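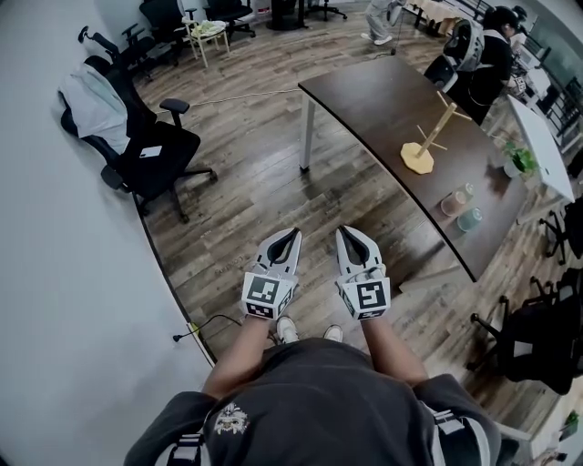
A pair of hand-held grippers, each with a patterned marker block.

Safe robots need good rules
From the Rulley Young People's Guide to Robots

A robot can learn to pick things up by following examples set by people. At Rulley, a person carries a gripper in each hand and does an ordinary job with it. The black-and-white squares help a computer work out where each gripper is.

Everyone who does this work must follow the same rules. A rule that many places agree to share is called a standard.

Rule 1. Look before you walk
Cables on the floor can trip people. Check the floor first, and keep bags and chairs out of the walking path. Several people may be working in a room at the same time, so leave space for them. 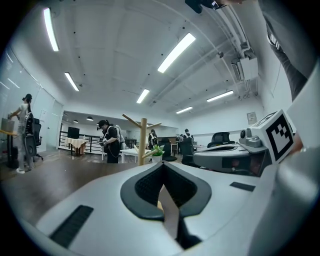 Rule 2. Handle objects with care
Close the gripper slowly. Glass can break, and a plastic cup can tip over. If something does break, put the grippers down and call an adult. Do not pick up the pieces.
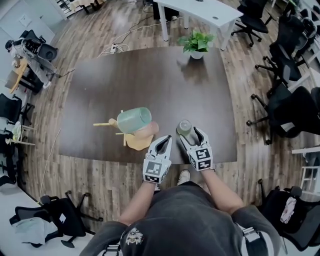
Rule 3. Stop and rest
Straps should feel snug but never tight. Each person stops after 20 minutes – sooner if their arms are tired.

Rule 4. Ask first
Nobody is recorded unless they have agreed to it. Questions about this rule may be sent to Rehema Rugemalira at Rulley.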